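Vinden opens its home-tidying recordings to outside researchers

February, for immediate release

Vinden is releasing its first collection of home-tidying demonstrations, and we couldn't be happier to see it go out of the door! The set holds 2,602 recordings of one of our two-armed robots being shown, by remote control, how to put a living room back in order: straightening throws, picking things up off the carpet and (our favourite by a long way) setting out sofa cushions.

Every recording is led by a human operator whose own arm movements drive the robot's. The operator decides where to take hold, how high to lift and when to let go, and the robot's joint positions are saved alongside the view from its head. Soft things are a lovely challenge for this kind of teaching. A pillow changes shape the moment it's picked up, and the operator has to keep both hands working together while it sags between them.

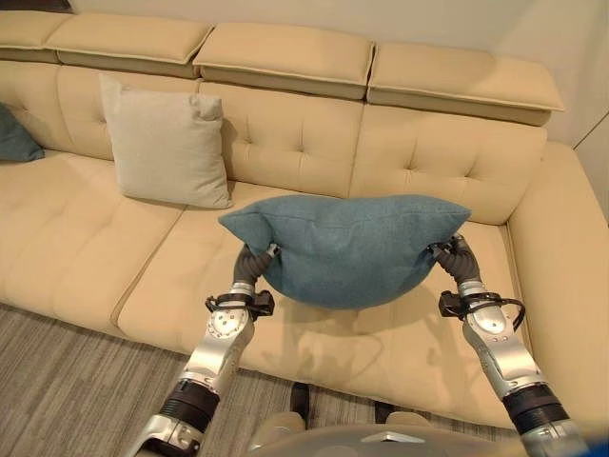

Corners are where new operators struggle most, according to Loretta Pettigrew, who found that people who slowed down for the grip and then moved at a normal pace gave much cleaner recordings than those who crept along the whole way. She would like to see more left-handed operators in the next round too.

The work was done with Dillmont, who wrote the control software, and with the team at Flaltus, who checked the recordings one by one and labelled each stage of the task. Of the full set, 184 recordings include a correction, where the operator has a second go at a grip or changes course partway through. We've kept all of these in and marked them clearly. A robot that only ever learns from perfect runs has very little to go on when a cushion ends up somewhere awkward.

Starting positions vary a good deal for the same reason. Some sessions begin with the cushions up on the seats, and others with one down on the carpet, leaning against the front of the sofa, so that the robot has to look down and reach low before it can lift anything.
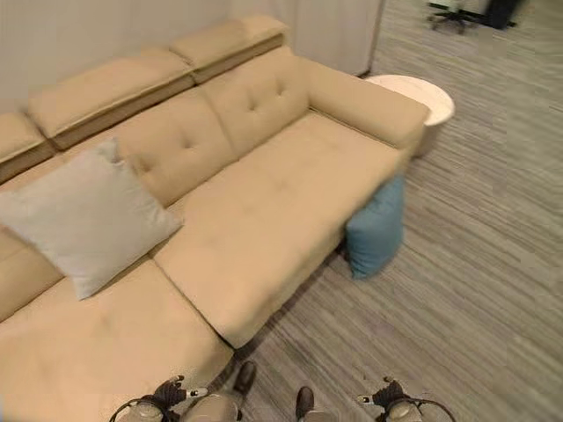 ## What's in the release

- 2,602 recordings with head-camera video and joint positions for both arms
- Stage labels for every recording (reach, grip, lift, place, let go)
- A written guide for operators, 160 pages long, with practice exercises
- Notes on the 184 recordings that include corrections

"I've read the operator guide twice and I still want to go and try it all again," said Junpei Katayama of Vinden. "Once your hands get used to it you stop thinking about the controls and just think about the cushion."

## Getting hold of it

Universities and small workshops can ask for access at no charge. Bianca Ardeleanu is handling requests at Vinden, and Tomomi Nakajima at Flaltus will answer questions about the labels. A further 400 recordings, covering folded blankets, are being checked now and will be added to the same collection.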